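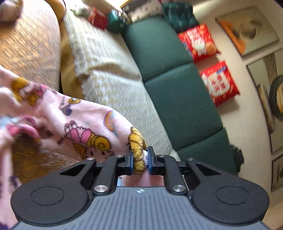 Pink fleece blanket and tweed armchair.

2 Dec 2020
By Perihan Polat

Section 2: Setting up your entry panel

Welcome to Grusdale! I've walked plenty of new owners through the Voltside panel by now, so I've written it down the way I'd tell it to you in your hallway. Have your handover folder open at the page with your unit number on it, and keep your phone nearby – you'll want it for step 5.

1. Find the panel beside your front door and peel off the clear film. It clings at the corners, so go slowly.

2. Press and hold the centre button for 20 seconds. The light goes amber, then white. If it stays amber, let go and start again.

3. Key in the starter code, 668, and press the tick.

Caution: everyone in the building gets the same starter code. Please don't leave it on there overnight.

4. Choose your own code when the panel asks. It wants it twice. I'd steer clear of your unit number (you'd be amazed how many people pick it!). 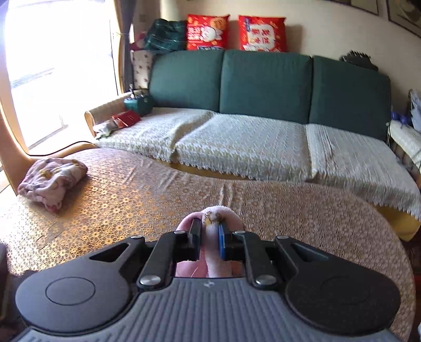 5. Add your mobile number so visitors at the lobby door can ring you. Type it without spaces or the panel will beep at you and wipe the lot.

6. Go down to the lobby, buzz your own unit and answer on your phone. Press 9 to open the door.

Note: the Greltov wing has the older lobby speaker, and it's a bit quiet. You can turn your end up under Sound, but the lobby end is fixed until the new ones go in next May.

7. Swipe each of your fobs once on the panel. Kids' fobs and the garage remote are done the same way, just not while the light is flashing. 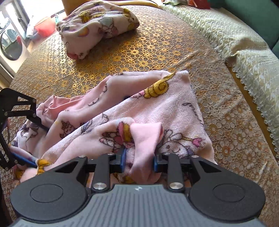
Fleece printed with unicorns, hearts and flowers.

Caution: don't take the cover off, even if a fob won't read. The wiring behind it is shared with the smoke alarm and opening it sets off a fault at the front desk.

If you're stuck, Hiếu Tô at the Patwary office looks after the panels and can reset yours from his desk. Anything faulty should be reported within 20 days of getting your keys – the form is at the back of your folder, and he'll need your unit number and the sticker number from under the panel.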